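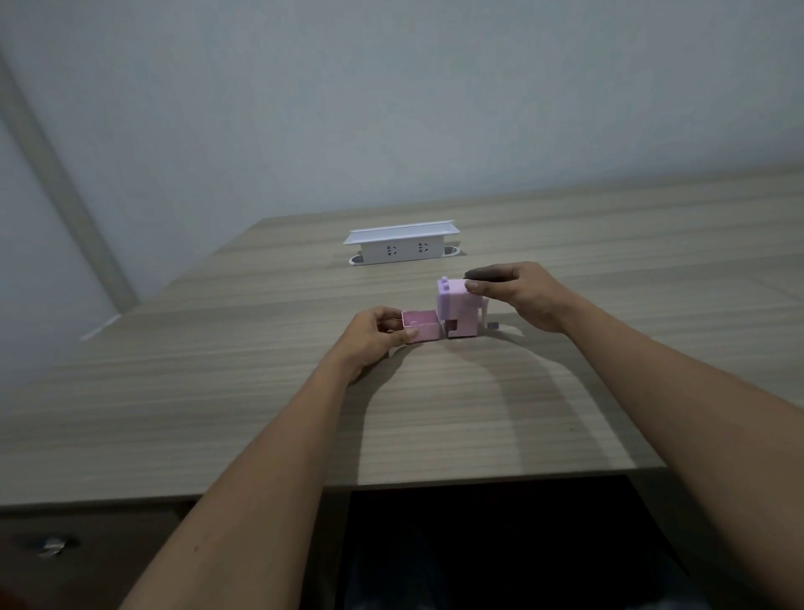 A small pink box and its neighbor on the table.

Search this site Enter keywords Search

The town that keeps its boxes

July 2, 2023

In Liltum, people do not like to throw away a box. I lived there for three winters before I understood how serious this is. When you buy a cake, the baker asks if you brought the box from last time. When a family moves, the boxes go first, empty, on a separate cart, and the furniture waits.

The town has 1292 inhabitants and one factory, closed now, which was called Soltineo. It made boxes for buttons, for pills, for fishing hooks, later also for toys. In the best years 613 people worked there, so almost every house had a person who came home smelling of glue. Workers were allowed to take the pieces with mistakes. A lid that was too large, a corner that did not meet, a color the client had refused. These pieces are still in the kitchens, full of salt, keys and stamps.

The older ones are cardboard covered with printed paper. The plastic came later, and the older workers still speak of it a little coldly. Cardboard, they say, has to be folded by a person who is paying attention. But it was the plastic that traveled. Boxes from Liltum were sold as far as Pidelach, on the other side of the mountains, where the shopkeepers put their own labels on them.

The factory stopped in 2000. The building stood with broken windows for a long time, and then an association named Vida rented the ground floor and made there a room of shelves. It is not exactly a museum. You may open everything. Admission costs nothing, but it is polite to leave a box, and the visitor who comes with empty hands is given one to take home, which I find a strange and good arrangement.

I went on a rainy morning in July and stayed until they wanted to close. There is a long shelf with 80 drawers from the old sample office, each with a card written in brown ink. On one card I read "for small things, client did not say which." I have thought about this client often. Inside the drawer were two trays and a dead moth.

The room is open in the afternoon, except in harvest time. The bus from Pidelach stops in front of the gate, and the driver will wait if he sees you running.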